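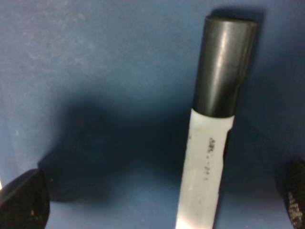

Abro hilo, porque llevo desde mayo con el mismo sistema de escritorio y por fin puedo decir que me tiene encantada. Una libreta, un rotulador, una mesa despejada. Y ya.

Antes tenía un bote con 44 bolis y rotuladores (los conté el día de la limpieza, qué vergüenza). La mitad secos, y yo siempre escribiendo con el peor.

La idea me la dio Jayson Pascual en un taller de cuadernos en Nirkcombe: elige una sola herramienta y úsala hasta gastarla. Me pareció exagerado y volví a casa refunfuñando. Pues tenía más razón que un santo.
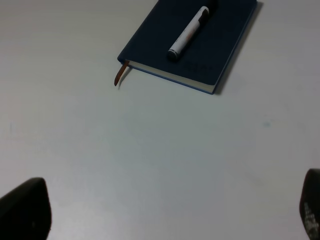
Y elegir libreta también me costó lo mío. Probé una Henov de anillas, que me molestaba en la muñeca, y una Nokura preciosa pero con un papel tan fino que se transparentaba todo. Al final, tapa dura. ¡No vuelvo a la blanda ni loca!

Lo que más me importa de una libreta, por orden: que se abra plana, que el papel aguante rotulador, que traiga cinta para marcar la página. Sin cinta me paso el día buscando por dónde iba.

Un truco tonto: dejo el rotulador siempre encima de la libreta cerrada. Si los guardo por separado, a la mañana siguiente aparece uno y el otro no.
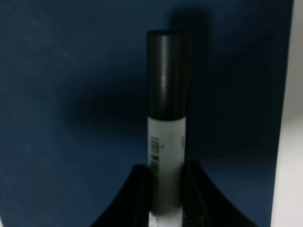

Los rotuladores los compro de uno en uno en la papelería Ghasemi, y para saber cuál repetir hay que fijarse en el cuerpo. Yo antes arrancaba la pegatina nada más llegar a casa, error total. Con el cuerpo blanco y el código de barras justo debajo del capuchón negro lo tienes facilísimo: le haces una foto con el móvil, la enseñas en la tienda y te dan el mismo. ¡Se acabó volver con uno "parecido"!

Y tapadlo hasta oír el clic, por favor. Rodel Pangilinan me escribió que se le secó uno en 4 días por dejarlo a medio cerrar.

Cada noche dedico 20 minutos a recoger la mesa. Tazas fuera, papeles a la carpeta, libreta cerrada. Es mi rato favorito del día, lo digo en serio.
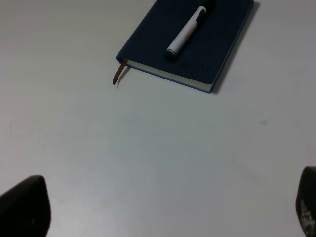
¿Qué hago si el rotulador traspasa la hoja?
Escribe solo por una cara y pon un folio debajo mientras tanto. Gastas más papel, pero se lee todo bien.

Mañana os cuento cómo hago el índice de las primeras páginas, que me lo habéis pedido un montón. ¡Enseñadme vuestras mesas, quiero verlas todas!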